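Zoden Makers Board > Builds in Progress > Hand-held gripper pair, desk tidying runs

Thread views: 1354

soltix_fan
Joined: January
Posts: 20
30 May 2019

OK, I finally have both grippers closing evenly and I'm way too happy about it! The bodies are white and gray printed parts, two curved fingers each, black rubber pads on the inside. I carry them around the shop and do chores with them, the marker cubes give me the pose, and later the Cusi arm gets to copy what I did (that's the dream, anyway). Right now I'm stuck on drawers. Opening them is fine. Closing them, my wrist tilts and the tracker loses one cube just when I need it.

benchmouse
Posts: 2466

Love this. What size are your cubes? I went small on mine to save weight and regretted it within a day — the detection got jumpy as soon as I was at arm's length.

soltix_fan

Same width as the gripper body, more or less. I tried smaller ones first and had the same jumpy mess you did.

quarterturn

I'm going to be the grump. Cubes on top of the hand are a pain. You bang them on every shelf, and with a cubby you can't even get the hand in straight. I'd put the money into a decent encoder on the fingers and track the wrist some other way.

soltix_fan

Fair point on the shelves, I've whacked the hutch plenty. But paper markers cost me nothing and I can reprint one at lunch. What other way did you have in mind?

quarterturn

A tracker puck on the forearm. Yes, it costs more. You only cry once.

benchmouse

Pucks drift on me near monitors and metal, so I don't buy that it's a clear win. Cubes are ugly and they work. Soltix, can you post how you're holding them at the desk? Hard to guess the tilt from words.

soltix_fan

Sure! Drawer open, both hands up, getting ready for a run. Spray bottle and tissue box are on the desktop. The gray desk is the Bestden one I mentioned in my other thread. 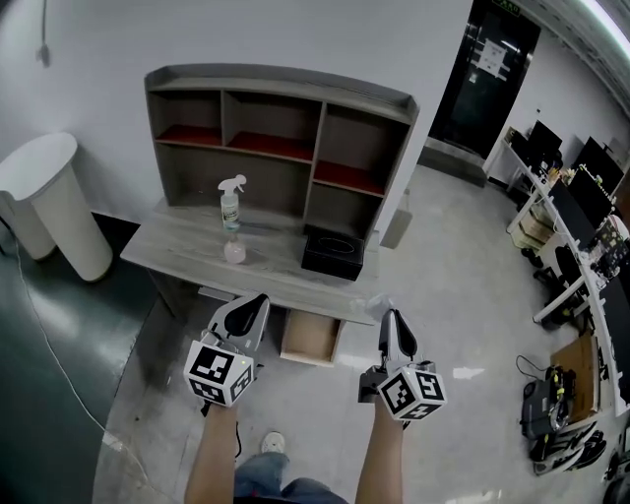
Re: drawer angle

benchmouse

OK, that helps a lot. Your left cube is tipped back toward the camera and the right one is turned out a little. I'd try rotating the right mount inward first, it's one screw on most of these designs. Then push the drawer with the backs of the fingers, knuckles down, so your wrists stay flat.

quarterturn

Agree on the flat wrists, still disagree on the cubes. Also, do the drawer by itself for a while before you mix in the bottles. A clear bottle is a rotten first object — my own depth camera sees straight through them.

soltix_fan

Ha, the bottles stay, they're the fun part! But I'll do drawer-only runs first, you're right about that. I'm going to print 2 new mounts tonight, one with the cube turned in and one with it raised a bit, and try both. Does anyone have a favorite rubber for the pads? Mine grip great on cardboard and slide all over on smooth plastic.

benchmouse

Bike inner tube, rough side out. Wipe it with alcohol first or it'll leave black streaks on everything you own.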